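Silviu Dinu y la cresta que no se acababa

Silviu Dinu tiene las rodillas de un hombre que ha bajado demasiado deprisa y la agenda de uno que piensa repetirlo. Nos recibe con un mapa de la sierra de Kobzar doblado al revés, «como se doblan todos a partir del segundo día».

La travesía de agosto, de Sulley al collado de Tririco, tenía que durar dos jornadas. Duró dos jornadas y una noche que él insiste en llamar «técnica». «La guía decía 12 horas hasta el refugio. El autor debía de ir cuesta abajo, o en helicóptero», comenta mientras busca el azúcar.

Salió con hasta 55 litros de mochila y la convicción de que el agua abundaba. En la fuente de Woltance encontró un caño, un banco y un cartel que hablaba del caño. «El cartel estaba muy bien redactado», concede.

Del tramo de cresta habla poco. Niebla, piedra suelta, un hito cada tanto y alguno puesto por un bromista. Llegó al collado a las cuatro de la tarde y se comió un bocadillo de sardinas mirando hacia donde, según el mapa, había un lago.

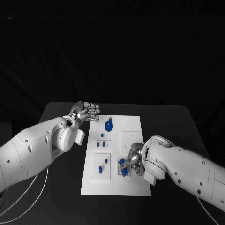 Marcela, que el lago se ve perfectamente desde la otra vertiente y que cualquiera que madrugue un poco lo sabe. Dinu encaja el comentario con deportividad. «Madrugué», responde. «Lo que pasa es que luego desayuné.»

Piensa volver en otoño, en sentido contrario y con más agua.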